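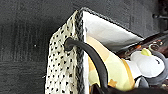

The polka dot bin with the braided trim.

Moya Shelf Sort: read me first

Hi! These are my notes to go with the Moya Shelf Sort, a folder of pictures and lists I put together in September while I worked through the storage shelves in the back room at Risley. If you've just downloaded the folder and want to know what you've got, start with this page. If you only came for the bin list, it's in bins.txt and you can skip the rest (no hard feelings).

The short version: it's a record of ordinary household storage. Fabric bins, baskets, boxes, cloths, cords, and the odd thing that doesn't belong with any of them. I wanted to remember what lived where, and then my sister wanted a copy for her own closet project, and then it sort of grew.

What's in the folder

bins.txt – every bin and basket, with the name I gave it and what I decided should go in it.
moves.txt – what went from where to where. Messy, but complete as far as I know.
maybe.txt – things I couldn't place. There are 14 entries in there and I still go back and forth on most of them.
pictures – 90 of them, all close up, in no special order.
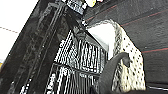
Zixuan Dong
Home storage notes and upkeep, Moya Shelf Sort

I named the bins by how they look and never by what's in them, because the contents change every time I get a new idea. So you'll see "dots" for the white one with black dots, and that name stays put even if it's full of mittens next year. If you use the lists for your own shelves, I'd really suggest doing the same thing! My first version used names like "winter stuff" and it was out of date within a month.

Soft things go in soft bins. That's the main rule I followed. A fabric bin will bulge and lean if you put a hard box in it, and then it won't sit next to its neighbor, and then you're back to piles. Cloths and stuffed things settle into the shape of the bin and you can squash them down a bit if one more has to fit.

Boxes got their own rule, which I changed twice. At first I stood them all on end like books, and it looked great for one evening. Then every time I pulled one out 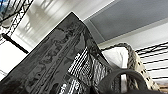
the next two slid over and took its spot, so now the big ones lie flat with the heaviest at the bottom. Baskets can go beside them. I like a basket for cloths that get used a lot, since you can just drop them in and nobody has to fold anything. In moves.txt these are marked "open" and everything with a lid is marked "shut."

A note on the wire shelves: small things tip on them. I cut liners from an old Sirkulley shelf mat and they've been fine, but I only had enough for the lower levels. The liner sizes are at the bottom of bins.txt, in inches, measured with a tape that I don't completely trust.

Known problems

The early entries in moves.txt say "left shelf" and "right shelf," and I had swapped those in my head for nearly 30 lines. I fixed the ones I caught. Also, 7 items show up in both bins.txt and maybe.txt. I know about those, I just haven't made up my mind. 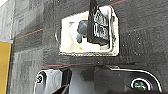
Where should chargers and loose cords go?
In a small bin of their own, one cord to a bag, with a tag saying what it belongs to. I tried keeping each cord with its device and it only worked for the things I used every week.

Using and sharing

Take whatever helps. Copy the lists, rename the bins, throw out my rules. If you pass the folder on, please keep this page with it so the bin names make sense to the next person. The Trirnberg copy is an older one and is missing maybe.txt, so use this one if you have the choice.

Still to do: the top shelf, the liner sizes again with a better tape, and a decision on the seven doubles.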